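Rundfunkrat weist Beschwerde gegen Lokalsender Tratard zurück

Geltance - Der Lokalsender Tratard darf seine Reportage über die Schließung des alten Hallenbads weiter in der Mediathek zeigen. Der Beschwerdeausschuss des Rundfunkrats hat im Mai entschieden, dass der Beitrag mit dem Titel »Das letzte Becken« nicht gegen die Programmgrundsätze verstößt, und damit eine Auseinandersetzung beendet, die in der Stadt seit dem Winter für reichlich Gesprächsstoff gesorgt hat, beim Bäcker ebenso wie in den Leserbriefspalten. 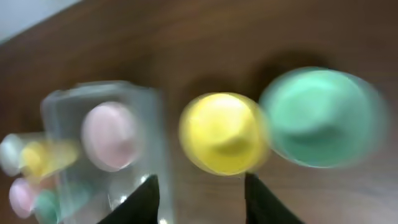 Zuletzt geändert im Mai, 16:40 Uhr

Eingereicht hatte die Beschwerde die Betreibergesellschaft Plirard, die das Bad bis zu seiner Schließung geführt hat. Sie sah sich in der Reportage einseitig dargestellt und beanstandete vor allem eine Passage, in der es heißt, die Stammgäste hätten »aus der Zeitung« vom Ende ihres Bades erfahren. Nach Darstellung von Plirard hing zu diesem Zeitpunkt längst ein Aushang im Eingangsbereich, der auf die bevorstehende Schließung hinwies. Wer so etwas weglasse, schrieb die Gesellschaft in ihrer Eingabe, der lasse das Publikum mit einem schiefen Bild zurück.

Der Ausschuss hat sich die Sache nicht leicht gemacht. Drei Sitzungen waren nötig, und man muss sich wohl vorstellen, dass dort mancher Satz der Reportage mehr als einmal angehört wurde. Am Ende stand eine Begründung, die in ihrer Gründlichkeit durchaus lesenswert ist. Der Sender habe, so heißt es darin, den Aushang zwar nicht erwähnt, aber auch an keiner Stelle behauptet, es habe keinen gegeben. Die fragliche Aussage stamme erkennbar aus einem Gespräch mit Badegästen und werde im Film auch als deren Sicht wiedergegeben. Ein verständiger Zuschauer könne das auseinanderhalten.

Ganz ohne Ermahnung kommt Tratard allerdings nicht davon. Der Ausschuss hält fest, dass die Redaktion der Betreibergesellschaft nur vier Stunden Zeit gegeben habe, um auf eine schriftliche Anfrage zu antworten. Das sei bei einem Film, an dem über Wochen gearbeitet wurde, knapp bemessen. Einen Verstoß wollte das Gremium darin nicht erkennen, wohl auch deshalb, weil die Antwort von Plirard zwar nach Ablauf der Frist, aber noch vor der Ausstrahlung eintraf und in zwei Sätzen in den Beitrag aufgenommen wurde. Für künftige Fälle wünscht man sich aber mehr Geduld, und dieser Wunsch ist in der Begründung recht deutlich formuliert.

Die Reportage selbst dürfte vielen unserer Leserinnen und Leser noch in Erinnerung sein. Sie lief im Winter am frühen Abend, gleich nach den Nachrichten aus der Region, und erzählte von den letzten Wochen im Bad an der Lebrun-Straße, vom Frühschwimmen, von der Seniorengruppe und von den Schulklassen, die nun mit dem Bus in den Nachbarort fahren. Beim Sender gingen danach 211 Zuschriften ein, für ein Haus dieser Größe eine ganz erstaunliche Menge. In vielen davon ging es freilich weniger um den Film als um das Bad, und manche Zuschauerin schickte gleich ein Foto von der ersten Seepferdchenprüfung mit.

Beim Rundfunkrat kamen zusätzlich Schreiben von Zuschauern an, die sich der Beschwerde anschließen oder ihr widersprechen wollten. Eine Unterschriftenliste zugunsten des Senders trug 153 Namen. Auf die Entscheidung habe das keinen Einfluss gehabt, stellt der Ausschuss klar. Ob ein Beitrag die Grundsätze einhalte, sei keine Frage der Mehrheit, und das gelte selbstverständlich auch dann, wenn die Mehrheit einmal laut und herzlich für die Redaktion Partei ergreife.

Interessant für andere Redaktionen ist ein Abschnitt, der sich mit der Musik beschäftigt. Plirard hatte auch bemängelt, dass eine Einstellung des leeren Beckens mit einem getragenen Klavierstück unterlegt war, und darin eine unzulässige Stimmungsmache gesehen. Der Ausschuss folgt dem nicht. Musik gehöre bei einer Reportage zu den üblichen Gestaltungsmitteln, anders als in einer Nachrichtensendung, wo man strenger hinschauen müsse. Solange die Tatsachen stimmten und die Gegenseite zu Wort komme, dürfe ein Film auch wehmütig sein. Einzelne Mitglieder hätten sich, auch das steht in der Begründung, an dieser Stelle etwas mehr Zurückhaltung gewünscht.

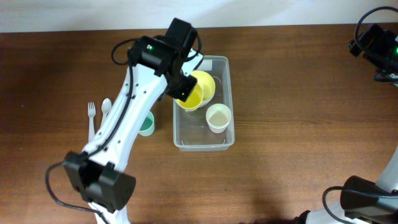

Bei Tratard heißt es dazu, man sei erleichtert und nehme den Hinweis auf die kurze Antwortfrist ernst. Die Redaktion habe ihre internen Regeln bereits angepasst und räume Unternehmen und Behörden bei längeren Beiträgen jetzt mindestens drei Werktage ein, sofern nicht ein aktueller Anlass dagegenspreche. An der Reportage selbst wolle man nichts ändern, wohl aber in der Mediathek einen kurzen Hinweis auf den Aushang ergänzen, freiwillig und ohne Auflage, damit auch dieser Punkt für alle nachzulesen sei.

Plirard zeigte sich enttäuscht, will die Entscheidung aber hinnehmen. Den angekündigten Zusatz in der Mediathek nannte die Gesellschaft in einer knappen Stellungnahme »ein spätes, aber ordentliches Zeichen«. Ein Gang vor das Verwaltungsgericht, über den in der Stadt schon spekuliert worden war, sei nicht geplant. Man wolle sich nun lieber wieder den eigenen Aufgaben zuwenden, heißt es, und davon gebe es ja mit den beiden verbliebenen Bädern im Umland genug.

Was aus dem Gebäude an der Lebrun-Straße wird, ist übrigens weiterhin offen. Die Stadt prüft derzeit, ob sich eine Sanierung rechnen könnte oder ob das Grundstück anders genutzt werden soll, und hat dafür ein Gutachten in Auftrag gegeben, das nach der Sommerpause vorliegen soll. Tratard hat bereits angekündigt, das Thema weiter zu begleiten und zur Vorstellung des Gutachtens eine Gesprächssendung anzubieten, zu der auch Plirard eingeladen ist. Eine Zusage der Gesellschaft gibt es bisher nicht, eine Absage aber auch nicht.

Die Begründung des Ausschusses kann auf den Seiten des Rundfunkrats nachgelesen werden. Wer sie lieber auf Papier in der Hand hält, bekommt sie auf Anfrage auch per Post zugeschickt. Die Reportage »Das letzte Becken« bleibt bis zum Ende des Jahres in der Mediathek von Tratard abrufbar, wahlweise mit Untertiteln.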